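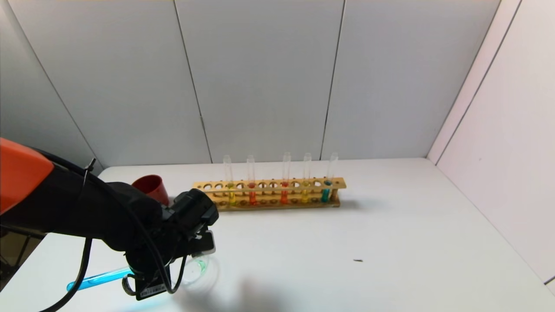 Budget for the Second Year of the Robot

Most lab equipment requests I read put the robot arm on the first line and give it the biggest number. The lines underneath are thin. There is something for installation, something for training, and then the total. I think that order is wrong, and small labs pay for it.

At Mekonnen, where I handle equipment planning for three teaching and testing labs, we bought our first arm on a quote from Nurby. The price was fair and the arm does what the quote said. What we had not planned for was everything it touches. Racks, tubes, beakers and cups had been bought over many years by whoever needed them that week, and no two drawers matched. We spent 31 working days getting one transfer routine to run with the glassware we already owned. Then we gave up and ordered a single type of tube and a single type of rack.

That order came to $1,070. It should have been in the original request, and it would have been the cheapest line on the page.

Staff time is the other gap. A vendor will tell you how long setup takes – ours said two weeks – but setup ends when the arm moves. After that, somebody has to write the routines, check them, and fix them when a supplier changes a part. Cikwood, who bid against Nurby, offered 90 hours of support in the first year for a higher price. We turned it down to save money. I would take it now.

I would also ask for less hardware. A lab that wants two arms should buy one and hold the rest of the money for 18 months. By then it will know whether it needs a second arm, a different gripper, or a technician with more hours. The usual objection is that unspent money gets taken back. That is a real problem with how budgets are run, and department heads should argue about it openly. Buying a machine early to protect a budget line leaves you with a machine to maintain.

Our next request goes in this November, for the Ukilach building. The arm is on line six.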